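Shop Floor & Fulfillment Forum > Automation > Returns and refurb

Thread: Auto-sort on footwear returns, what is left for the bench?

skiver_bench
We went live with the Ralberg sorter in November. It reads the label, weighs the carton, takes five images and assigns a grade. Before that, every pair came to a bench and one person did the whole job: open, grade, clean, re-lace, tag, rebox. Now the sorter handles grading and routing, and the bench gets only what it can't close out. In practice that is laces, insoles and odd marks on the upper.
Bench target was 96 pairs a shift under the old flow. It is now 200. Has anyone else been through this, and did the target hold?

dillum_ops
Ours went to 215 and held. You are comparing different units of work, though. The old figure included grading and paperwork. Look at minutes of hand time per pair and the gap closes.

skiver_bench
I did look. Hand time per pair dropped, but what remains is all the same motion. Grading was when you put the shoe down and looked at it. With that gone it is pinch, pull, thread, next pair. Two people on my line have asked for wrist supports since the change.

Vandana Uniyal
I write the work instructions at our site. We had the same complaint and changed the rotation before touching the target. Two hours at the bench, then one on sorter exceptions, then back. Output per person fell slightly in the first month and then recovered. The exception hour matters because it is the only place people still make a grading decision.

torque_and_twine
Why are you re-lacing by hand at all? There are lacing machines.

dillum_ops
For new shoes on a last, with known eyelet spacing and a fresh lace, yes. A return arrives with the lace half out, knotted, or looped through the wrong eyelet. We trialed a two-arm cell for it. It failed on anything tangled and sent the shoe back to the bench, so we paid for the handling twice.

torque_and_twine
Then cut the old lace and fit a new one. The cell only has to deal with one condition.

dillum_ops
Priced it. Lace stock by length and color, plus scrap, came out above the labor. It may work if you carry one brand. We don't.

Cường Bùi
Disagree with the idea that the bench only lost the boring part. I graded for six years. The sorter marks heel wear well and misses smell, a collapsed collar and a swapped insole. Those used to be caught because the person re-lacing was also the person grading. Now the bench has no field to enter a grade. If I find a bad collar I have to open an exception, and that counts against my rate.

Vandana Uniyal
That is a configuration problem. Ask for a bench override with its own reason code, excluded from the rate. We logged 1362 overrides in the first quarter and used them to retune the grading thresholds.

Cường Bùi
I did ask. The answer was that overrides would "defeat the purpose." So pairs go out that I would have held.

skiver_bench
We have the Bensaid module on top of the sorter and there is a reason code table in it. It was switched off at install. I will raise it at the next line review. Also asking for the rotation.
For torque_and_twine, a pair in progress is attached. Left shoe with its laces loose and tangled, right one being worked at the top of the tongue. Anyone with a cell that can do the left one, post your cycle time. 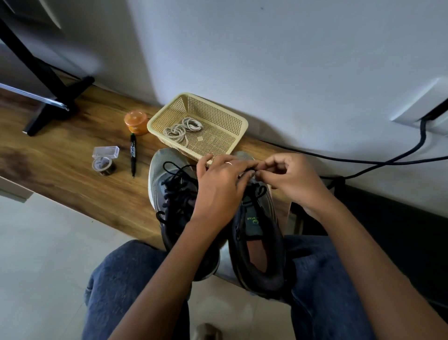
Attachment: lace adjustment by hand, gray mesh low-tops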